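Opinion | Food & Shopping

Put the price of fruit back on the fruit

By Mireille Carré

The grocery store nearest my apartment stopped putting prices on its produce in March. Each bin now has a small square code, and you point your phone at it to find out what you would be paying. The store belongs to Oltlow, which runs the only full-size market on our side of Motby. The sign at the door says the change is for our convenience.

I have a phone and I know how to scan a code. I still think this is a bad change and that the town should stop it.

A price on a card can be read while walking. A shopper with a child on one hip can compare two kinds of apples in a second or two. With the codes, each comparison means stopping, scanning, waiting for the page, closing an offer to join the rewards club, and starting over at the next bin. Most people will do that once or twice and then buy what they bought last week. I suspect the store knows this.

Produce is where it matters most. A can of beans costs close to what it cost last month. Grapes can double between one visit and the next, and the only way to catch it is to look before you bag them.

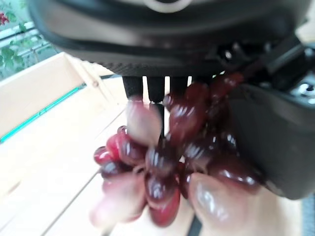
Red grapes, a hard item to budget for.

The town council received 203 letters on the subject, mine included. The reply I got said the store does provide prices and that how it does so is a business decision. Motby already tells gas stations how large their numbers must be. Nobody calls that meddling, and a driver can see the price from across the road.

Oltlow's manager told me paper cards take staff time to change. I believe him. It is also time the store used to pay for, and it has now been handed to the customers. My neighbor is 81 and has a flip phone. She carries her fruit to the register, asks what it comes to, and sometimes has to send it back with a line behind her.

The rule I want is short. If food is sold by weight, the price per pound goes next to it in print a person can read standing up. Stores can keep the codes for anybody who likes them.

3 comments

Radomír Havlíček
I worked produce for years. Changing the cards took me half an hour before opening. It is not a big job.

Nanna Nørgaard
My phone gets no signal at the back of that store, so for me there are no prices at all.

Matěj Lukáč
Prices are also on the website. I check at home and write a list. Don't see the problem.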